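Household Packing and Sorting Records: Table Series
Read me

Maintained by Viorica Grecu, Rekau
Release of Sunday, November 11, 2018

Summary

This release documents the sorting and packing of ordinary purchases on domestic tables. It was compiled by Rekau with the assistance of Skurnton, which provided the households, and it covers small foodstuffs, paper goods, carrier bags and household cloths. The full release contains 2,961 records from 228 sessions. Each record consists of a still picture and a short entry in the item register.

The series is intended for persons studying how small goods are gathered, grouped and put away at home. It is not a survey of consumption, and no attempt has been made to record prices or places of purchase.

Setting

All sessions in the table series were held at a table set against a wall and covered with a patterned cloth. Participating households were asked to leave their usual table covering in place. Registrars should record the covering in the setting field and should not enter it as an item. Printed fruit on a cloth has on several occasions been registered as food, and entries of this kind have been corrected where found.

Items

Goods fall under four headings: snacks, paper goods, bags and cloths. A session may contain goods under any or all of them.

Snacks are entered by the individual packet. Where a packet carries lettering in Chinese, the registrar should copy the characters if they are legible and leave the field blank if they are not. Translations belong in the notes field only. The shape of the packet is to be given in plain terms, such as flat, puffy or triangular, and the main colours should follow, with the largest area of colour first.
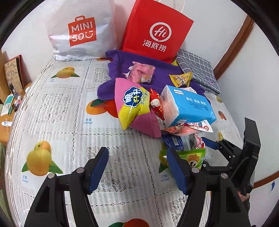 Bags are entered whether or not they are in use as containers. A carrier bag with shop lettering, such as MINI SO or 海底捞, is registered under the lettering that can be read on it. The lettering is not evidence of where the contents were bought, and the two fields must be kept apart. Paper and plastic bags have separate codes, as the two are handled differently when packing begins.

Cloths present the greatest difficulty. A folded cloth is simple to enter, but a rumpled one may lie beneath several packets and extend some way to either side of them. The agreed practice is to register it once, under its main colour, and to list the goods resting on it in the relation field. A purple cloth and a grey checked cloth appear together in this part of the series, and registrars should use those two names throughout – earlier drafts used "lilac", "violet" and "tea towel" without distinction.

Packing guidance given to households

Households received one printed sheet, drafted by Emanuel Barbu and revised in August. Its contents are reproduced in full:

1. Put everything on the table before packing anything.
2. Place heavy or boxed goods first.
3. Keep puffed packets away from the bottom of the bag.
4. Fold cloths separately, or use them to line the bag.
5. Stop when the bag is comfortable to lift.

No order was prescribed for the snacks themselves. Some 700 records include remarks from the household on this point, and opinions differ considerably. Several households prefer to pack by flavour, with all strawberry packets kept together. Others pack by shape and regard pyramid-shaped packets as a nuisance in any arrangement.
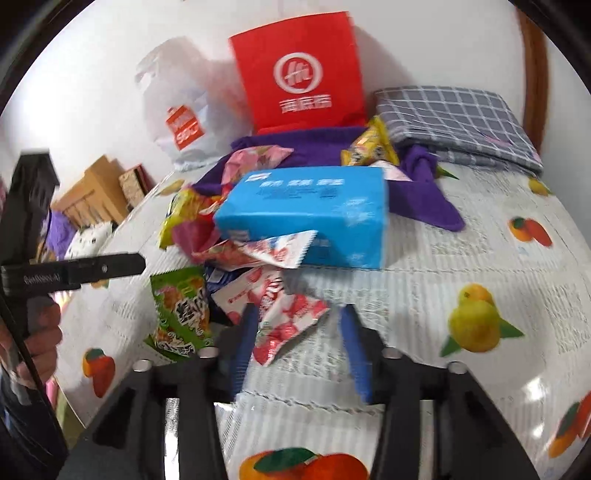

Overlapping goods

Where one packet lies across another, both are registered, provided that enough of the lower one can be seen to give its colour. Text which is partly covered should be copied only as far as it can be read. Registrars are asked not to complete a word or a product name from memory. Darius Vlad reviewed the overlapping entries for this release and returned a number of them for correction on these grounds.

Boxes are to be entered with their principal colour and orientation. Contents should be stated only where the outside of the box makes them plain. Tissues in a soft pack are entered under paper goods.

Fields

session: number of the session
setting: table, covering and wall
item: common name of the object
colour: main colours, largest first
lettering: characters or words, as legible
state: folded, rumpled, standing, leaning or lying
relation: objects on, under or beside the item
notes: any other matter, including translations

Known limitations

The range of goods is narrow and reflects the tastes of the households concerned. Sweet snacks are heavily represented. The term "leaning" was introduced after registration had begun, and early entries may give "standing" for bags and packets that are tilted against something. The colour field remains inconsistent as regards pink and red, particularly for packets which carry both. Dorin Radu is preparing a revised list of colour terms for the next release.

Corrections

Corrections should be sent in writing to Kobe Schouten at Rekau, quoting the session number and the field concerned. Proposals for new item headings are considered separately and should not be combined with corrections to existing entries.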